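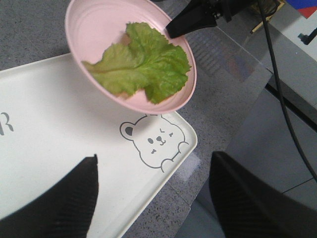

# Cetitz Kitchen Garden Records

The Cetitz Kitchen Garden Records bring together the sowing, harvest and seed-saving notes kept at the walled garden in Cetitz. The oldest surviving book begins in 1786. This file describes what the collection holds, how it was transcribed and the terms on which it may be used.

Version 2 was released on 10/5/18 and replaces the earlier release in full. Users who hold a copy of the earlier files should discard them, as the plot numbers have changed.

## Contents

| File | Content |
|---|---|
| `sowings.csv` | Crop, variety, plot and date of sowing |
| `harvests.csv` | Crop, plot, date and quantity as written |
| `seed.csv` | Seed saved, bought or exchanged |
| `plots.csv` | Plot numbers and former plot names |
| `notes.txt` | Remarks on weather, pests and repairs |

The records cover salad crops, roots, peas and beans, cabbages and pot herbs. Fruit trees were entered in a separate series, now held at Dondusau, and are not included.

## Sources

The main source is a run of 12 bound garden books. Loose sheets found between the pages were transcribed with the book in which they lay, and carry the letter `L` in the `source` column. Seed lists from the Moser nursery are included where the garden placed an order from them.

There are gaps. One book is missing altogether, and the last pages of another are too faded to read. No attempt has been made to fill these gaps from other sources.

## Transcription

Entries were typed as written, including old spellings and crossed-out words. A second reader then checked each page against the original. Where the two readers did not agree, both readings are given, divided by a slash.

Variety names need particular care. Lettuce is the most difficult crop in this respect: the same name may stand for a cabbage lettuce in one book and a loose-leaf kind in the next. The column `variety_written` keeps the original name, while `variety_grouped` offers a modern grouping. The grouping is a matter of judgement and should be cited as such.

Quantities have not been converted. A "basket" was a local measure and its size is not stated anywhere in the books.

## Known problems

- Sowings made under glass are not always marked, so early dates for lettuce and radish should be treated with caution.
- Entries for November are thin throughout, and several books stop before the end of that month.
- Up to 400 rows in `harvests.csv` have no plot number.
- The plot called "Long Border" was divided at an unknown date – both halves are listed under the old name.

## Access and use

The files may be used freely for study and teaching. Permission is required for any printed edition of the full text. Page scans are not part of this release but may be read at Inadia by appointment.

Please cite the collection as:

> Cetitz Kitchen Garden Records, version 2. Inadia.

## Corrections

Corrections are welcome and should give the file name, the row number and the proposed reading. Changes to spelling will be made only where the original page supports them. Accepted corrections are listed in `CHANGES.md` and appear in the next release.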